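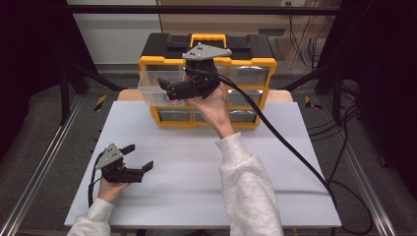 첨부 1. 흰색 테이블과 노란색·검은색 플라스틱 수납함

문의 번호 434
분류: 헤어케어 / 용기 및 펌프
제품: Kos 두피 샴푸 500 ml, 펌프형
판매처: Vorport 온라인몰
상태: 해결됨

고객 문의 (오전 9:20)
안녕하십니까. 저는 한국어가 모국어가 아니라서 문장이 조금 이상할 수 있습니다. 미리 양해를 부탁드립니다.
2월에 Kos 두피 샴푸를 주문했고, 이번 주에 처음 열었습니다. 펌프를 왼쪽으로 돌리면 위로 올라오는 것은 확인했습니다. 그런데 눌러도 샴푸가 나오지 않습니다. 스무 번 이상 눌렀지만 공기 소리만 납니다. 병은 가득 차 있고, 새는 곳은 없습니다. 병 바닥에 적힌 제조 번호의 끝자리는 284입니다.
한 가지를 더 여쭙고 싶습니다. 제 욕실은 겨울에 난방이 되지 않습니다. 이것이 원인이 될 수 있습니까?

Prismont 고객지원 답변 (오전 10:05)
문의해 주셔서 감사합니다. 불편을 드려 죄송합니다.
낮은 온도에서는 샴푸가 되직해져서 펌프가 빨아올리지 못하는 경우가 있습니다. 다음 순서로 확인 부탁드립니다.
1) 펌프를 잠근 상태로 병을 따뜻한 방에 세 시간 두십시오. 뜨거운 물에 담그지는 마십시오.
2) 펌프 목 부분의 뚜껑을 오른쪽으로 끝까지 조이십시오. 펌프 머리가 아니고 그 아래의 넓은 뚜껑입니다.
3) 펌프를 열고 천천히 끝까지 누른 다음, 완전히 올라올 때까지 기다렸다가 다시 누르십시오.
결과를 이 문의에 이어서 적어 주시면 됩니다.

고객 답변 (오후 2:40)
자세한 설명을 감사드립니다. 알려 주신 순서대로 했습니다.
1번: 세 시간 동안 방에 두었습니다. 병을 기울여 보니 샴푸가 아침보다 부드럽게 움직입니다.
2번: 뚜껑은 이미 끝까지 조여 있었습니다.
3번: 천천히 열 번 눌렀습니다. 아주 조금, 콩알보다 작은 양이 한 번 나왔고 그 후에는 다시 공기만 나옵니다.
그래서 펌프를 병에서 빼 보았습니다. 안쪽의 긴 관이 펌프에서 반쯤 빠져 있는 것 같습니다. 손으로 만지면 흔들립니다. 제가 밀어 넣어도 괜찮은지 몰라서 그대로 두었습니다.

Prismont 고객지원 답변 (오후 3:15)
관이 느슨하면 그 틈으로 공기가 들어가서 내용물이 올라오지 않습니다. 손을 씻고 물기를 닦은 뒤에 관을 위로 똑바로 밀어 넣어 주십시오. 더 이상 들어가지 않을 때까지 밀면 됩니다. 관의 아래쪽 끝이 비스듬하게 잘려 있는데, 이것은 정상입니다.
밀어 넣은 후에도 흔들리면 새 펌프를 무료로 보내 드리겠습니다. 참고로 Ukmont 컨디셔너의 펌프는 목의 크기가 달라서 바꾸어 끼우실 수 없습니다.

고객 답변 (오후 4:30)
관을 밀어 넣었더니 작게 딸깍 하는 소리가 났고, 이제 흔들리지 않습니다. 다섯 번째로 누를 때부터 샴푸가 정상으로 나왔습니다. 저녁에 머리를 감을 때 다시 확인하겠습니다.
병 라벨에는 한 번에 몇 번 눌러야 하는지 적혀 있지 않습니다. 제 머리는 어깨까지 오는 길이입니다. 보통 몇 번이 적당합니까?

Prismont 고객지원 답변 (오후 4:50)
어깨 길이라면 두 번을 권해 드립니다. 먼저 손바닥에서 물과 섞어 거품을 낸 다음 두피에 바르십시오. 모발 끝은 헹굴 때 내려오는 거품으로 충분합니다.

고객 답변 (오후 9:10)
두 번 눌러서 사용했고 펌프에 문제가 없었습니다. 새 펌프는 보내지 않으셔도 됩니다. 문의를 닫아 주십시오. 감사합니다.

처리 메모
원인: 펌프 관의 결합 불량. 교체 없음. 제조 번호 끝자리 284를 품질 담당에 전달함.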